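The letter from Drever said Rhea Ocampo's great-aunt had left her a house in Kakalico, and that she could have the keys for a filing fee of $448.

"You don't have a great-aunt," said Obinna Chukwu, reading it over her shoulder.

"Everybody has great-aunts. I just don't know mine."

He held the page up to the window. It was good paper. He didn't trust good paper. People with real houses to give away, in his experience, wrote on whatever was in the printer.

She called the number anyway, at nine the next morning, and got a man named Kęstutis Sepp, who was so polite that she wrote down everything he said and underlined half of it. The aunt's name was Agnese Kairys. She had kept bees. She had spoken of Rhea often.

"Spoken of me how?" Rhea asked.

"Warmly," said Mr. Sepp. 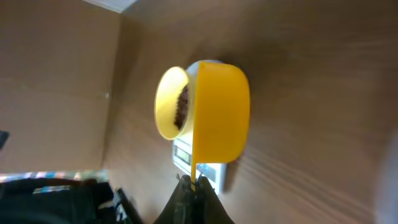
Was there a house at all?

There was a porch, a roof, and a mailbox with KAIRYS painted on it, and Rhea drove most of a September day to stand in front of them with her checkbook still in her purse.

The woman next door came out to look at her. Her name was Thảo Thái and she had a rake.

"You're the niece," she said.

"So they tell me. Did she keep bees?"

"Agnese? She was scared of moths."

Rhea thought about that. The bees had been the part she believed. She walked around back, where there were no hives, only a clothesline and a locked shed, and then she came around front again and sat on the step.

"Did she ever talk about me?"

"Once," said Thảo Thái. "She said you'd want to see it before you paid for it."

Rhea's phone rang. It was Drever. She let it go on ringing and tried the front door, which was open.

Recent stories
The Sakamoto Piano
1161 Steps to the Lake
Zillilent, Part 5
What the Ferryman Charged
A Hundred Dollars in Dimes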